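The Red Cloth
A short story

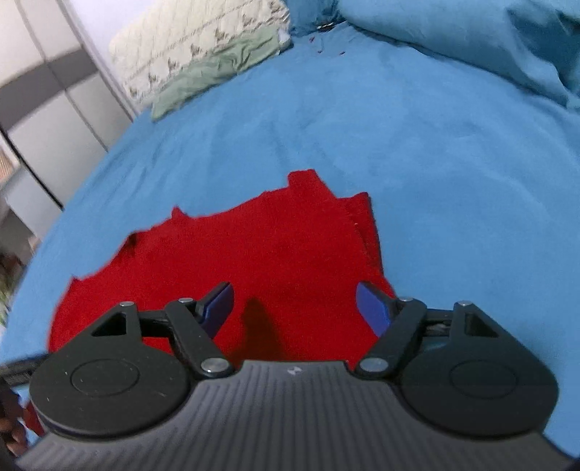 The red cloth on the blue sheet.

My aunt left me her room in Zwane for the month of September, and one rule: the bed must be made before the coffee. I am thirty years old and I obeyed.

The sheet was blue like a swimming pool. I pulled it toward the head of the bed, and always the small folds came back on the right side. I pressed them with my palm. They waited until I turned around.

Then there was the red cloth. I found it in the drawer under the towels, soft and a little fuzzy, and I did not know what it was for. Too small for a blanket, too big for a nose. I put it on the bed to fold it, and one corner stood up like the ear of a dog who hears a key.

I called my aunt in Linemis. It rang for a long time.

"A red cloth," I said. "What do I do with it?"

"Is it on the bed?"

"Yes."

"Folded?"

I looked at it. "Not yet."

She was quiet. I could hear a bus behind her, and somebody selling plums.

"Your uncle slept with it on his feet," she said. "He never folded it. Eighteen years I told him."

The water for the coffee was already boiling. I went to turn it off, and I left the cloth how it was.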